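Bedroom becomes a classroom for Skultanix robot

January 10, 2024 - If you have ever tried to teach a teenager to tidy up, you will have some sympathy for Kayode Isah, who has been showing a robot how to handle clothes and packages by remote control, one patient move at a time.
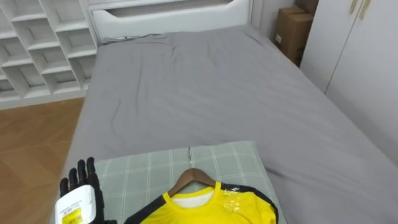

The robot's hand grips a white package beside a yellow shirt on its hanger.

Isah is one of the operators at Skultanix, a small company that has furnished a bedroom for the purpose, wardrobe and all. When he moves his fingers, the robot's fingers follow, and each run is saved so the machine can learn from it later. The team has roughly 400 runs so far and would dearly love to reach 2,000 by spring.

"You start out feeling clumsy, and then one morning you catch yourself being gentle with a pillow," he told us, laughing.

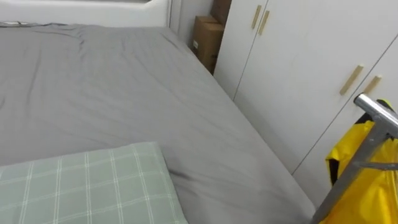
The bed and wardrobe in the practice bedroom.

Jocelyn Agbayani, who plans the sessions, says soft things like shirts and sheets are the hardest lessons - they never lie the same way twice - and she is always glad to hear from patient people who might like a turn at the controls.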